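Kirnik Puppet Serials Project
Progress report for the second half of the grant period
Prepared by Miloslav Hudec

Work since the last report

The catalog of the children's series Anavness now covers 171 episodes, up from 119 when I last wrote. Each entry has a plot summary, the cast and crew as listed in the closing titles, the original running order and a note on the condition of the tape. The remaining 15 episodes are on a tape format we can't play in-house. I have asked Amov for a price to transfer them and expect it in December.

Summaries are taking longer than the application allowed for. I had planned on three episodes a day and have been getting through two. The early seasons were edited again for reruns, and where both versions survive I watch both and write down what was cut. Most of the cuts are songs. In the second season a whole subplot about the lighthouse keeper is missing from the rerun tapes, so the later episode that refers back to it makes no sense without the original.

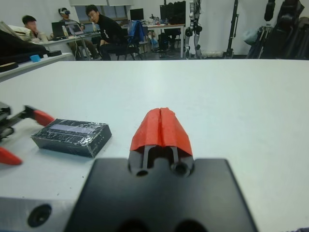 The finding aid for the scripts is finished. It lists almost 300 documents, including drafts, call sheets and two sets of rehearsal notes. Nineteen scripts have no matching episode on tape. Some were clearly never filmed — the last season was shortened while the writers were still working — but at least four were announced in the printed schedules, and I would like to keep looking for those.

Interviews

Five interviews were planned and four are done. The fifth, with one of the show's two composers, was put off twice because of illness and is now set for early next year. Transcripts of the first three have been checked and approved by the people interviewed. The fourth is with the typist.

Budget

Spending is in line with the plan except for tape transfer, which is over, and travel, which is under by a little more than the same amount. I ask permission to move the unused travel money to the transfer line. No new funds are requested.

Next steps

Finish the last 15 entries once the transfers are back. Send the full catalog to Admasu for the search page. Clear the rights to six still photographs for the printed guide; two of the photographers have not answered yet, and I will write to them again this month.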